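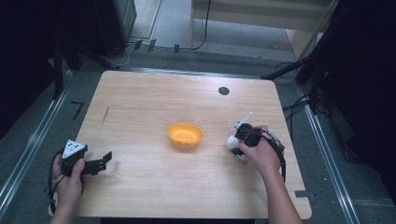

A small orange bowl on one of the tables in the test room at Brekholm.

In May the furniture makers Coken opened their workshop in Brekholm to visitors, and I took the morning train to see it. I have been buying and repairing tables for many years, so for me this was a small holiday. The entrance was free, but one had to write in advance, and they accepted only 50 people for each tour.

We started in the wood store, where the boards lie for a long time before anyone is allowed to cut them. It was cool there and smelled very good. Our guide told us that the store held 1,429 boards on that morning. She had the number on a paper in her pocket and was proud of it. Then we passed the saws, which stood still because of the tour, and the gluing room, where we could only look through the window.

The part I liked best was the test room at the end of the corridor. It has a gray carpet, and the finished tables are placed there to be used like at home. The one I stayed at longest had a light top the color of honey, with a fine grain and rounded corners. I like rounded corners very much, as I have a bruise on my hip from the other kind. There was also a round black hole in the top, near one corner. At my own desk I made such a hole myself with a borrowed drill, and it did not become so round.

A thin dark streak ran across the wood on one side. I could not decide if it was a scratch or pencil. On a pale wood every small line is visible, and I think a buyer should know this before he carries such a table home. The guide agreed. She said that their pale tops go back for new oil more often than the dark ones, and that this costs 130 for a table of normal size.

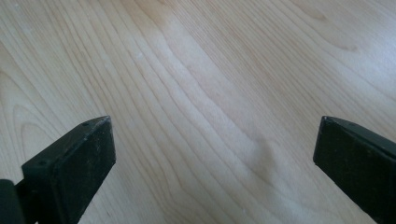
After this she invited us to bend down and look at the grain from close by, and I did it for so long that my group went on without me. The lines are wavy and run diagonally, in some places tight together and in others wide apart. At the left they turn into big arches. In one spot the lines swell out in a small round bulge and the others go around it, almost like water around a stone. Against the light the surface shines a little and the pattern nearly disappears - I had to move my head to find it again.

I found my group again in the shop. Nasr, the café next door, had brought coffee and a cardamom cake, and there was a basket of offcuts from the Trellska series, which one could take home for 200 per bag. I took one bag, and it was heavy on the way to the station. The next open morning will be in autumn, and the wood store is then included again.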